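Search this site
Enter keywords
Go

Reports > Grants > Grorkel Fund > Atport Sorting Room

Atport Sorting Room: progress report to the Grorkel Fund

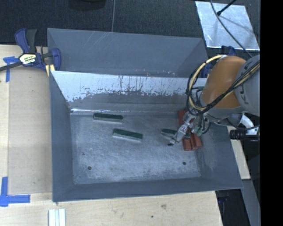
Report submitted 2025-02-10 by Viola Lombardi, project lead.

The grant was given to set up a room at Atport where donated building blocks could be sorted, checked and packed into sets for schools and after-school clubs. When we last wrote, the room had been leased and very little else was done. It is now in daily use. We have benches, bins, shelving and a written way of working, and the first sets have gone out. The parts of the plan that are behind are the cleaning area and the labels, and both are covered further down.

Blocks received and sorted

Since the last report we have sorted 2472 blocks. Most came from two sources: a closed nursery that gave us its whole play store, and the Vandumar toy library, which was replacing its older stock. The rest came in small bags from families. We did not run a public appeal during this period. Jericho Lagman, who manages intake, asked us to hold off until the shelving was up, and that was the right decision. The nursery donation alone filled the hallway.

Blocks are sorted first by color and then by size. We tried it the other way around for the first two weeks. Sorting by size first meant that every block had to be held against a gauge before it could go anywhere, and people lost their place. Color first is faster and new helpers pick it up without being shown twice. Green and red are sorted in the same round because we get a lot of both. Blues and yellows are done together after that. Natural and unpainted blocks are kept for last.

Blocks that are chipped, split or sticky are set aside. Chipped ones go to Wian Venter for sanding. Split ones are thrown out. We had expected to lose more to damage than we have, and the money set aside for replacement blocks has mostly not been spent. We would like to talk about moving it, and there is a note on this under Budget.

Bins and benches

The original budget had new plastic trays for every bench. We bought six of these and stopped. They slid when people reached into them, and the larger blocks piled up against the sides so that the ones underneath were hard to see. Wian then found used sheet-metal bins at a parts warehouse that was clearing out, and we took those instead. They are divided into two compartments, which suits the work. They are also heavy enough to stay put on the tabletop.

The bins are not pretty. The metal is scratched and scuffed, and the white on the divider is badly worn. We discussed repainting them and decided against it. Fresh paint would have to be suitable for items handled by young children, it would need to cure, and it would scratch again within the month. What we do is wipe the bins down at the end of each day and check the edges by hand once a week. The check is written on a sheet by the door and initialed by whoever did it.

The front compartment is the working side. Blocks are laid flat on the floor of it and spread enough that each one can be picked up singly. The rear compartment is for set-asides during a round, and it should be empty again before the next round begins. We had some trouble with this early on. Set-asides were left in the back overnight and then got mixed in with good blocks the following morning. The rule now is that a bin with anything in the rear compartment is not finished.

Benches are plain tables with light wooden tops. They were bought secondhand from a school and two of them needed new feet. All are now level. Beril Bilgin measured the working height with the people who use the room and we raised one bench for those who prefer to stand.

Packing

A standard set has 200 blocks and goes out in a lidded box with a contents card. A small set, which we call a Kettle set after the first club that asked for one, has fewer blocks and is meant for a single table. We had not planned to offer a small size. Several clubs told us that they had no storage for the full box, and the small set has been asked for more often than the large one since we put it on the order form.

Packing is done by color row. The packer fills the box one color at a time, long sides together, then closes the gaps before starting the next color. It takes a little longer than tipping the blocks in, but the box comes out level, the lid shuts, and the person opening it can see at once if something is missing. Niloufar Ghaffari wrote the packing card and has revised it twice. The current version fits on one side of paper.

We have sent out small sets to 21 clubs. Replies so far have been good. Two clubs asked for more long blocks and fewer cubes, and one said the contents card was too small to read. The card has been reset in larger type. The request for long blocks is harder to meet because we can only pack what comes in. Jericho now notes the proportion of long blocks in each delivery so that we can at least say what is likely.

Cleaning area

This is behind schedule. The sink was fitted, but the drainage rack we ordered was the wrong depth and had to go back. The replacement has not arrived. Until it does, blocks are wiped with a damp cloth and laid on towels, and this limits how many can be done in a day. It also takes up a bench that should be used for sorting. If the rack is not here by the end of the month we will buy a different one locally and ask for a refund on the first.

Painted blocks are never soaked. We learned from the toy library that soaking lifts the paint at the corners, and their staff were kind enough to show us some that had been spoiled that way.

Labels

Also behind. The shelf labels were printed with the old size names, before Beril changed them to match the gauge. We are using tape and marker for the time being. New labels will be ordered once we are sure that the names will not change again, and we expect to be sure of that when the next large donation has been through.

People

Staffing is as set out in the grant. Wian works on repairs and equipment, Beril on the sorting process, Niloufar on packing and dispatch, and Jericho on intake. All four are part time. We had one minor injury, a cut finger from a split block, and it was recorded in the accident book. Split blocks now go straight into a closed tub and are not handled again.

Budget

Spending is under plan. The used bins cost much less than the trays they replaced, and few replacement blocks have been needed. Freight has cost more than planned, mainly for the full sets, which are heavy. We ask the Fund to agree to move the unspent part of the replacement line to freight. No increase in the total is requested. The detailed figures are in the spreadsheet sent with this report.

Next period

The work up to May is as follows:

Finish the cleaning area and free the bench it is using.
Order and fit the permanent shelf labels.
Sort the second half of the Vandumar donation.
Send small sets to the clubs on the waiting list.
Add a second gauge so that two people can size blocks at once.

We would also like someone from the Fund to visit. Mornings are best, when sorting is going on. Please contact Viola Lombardi to arrange a time, and let us know beforehand if step-free access is needed, as the side entrance has to be unlocked from inside.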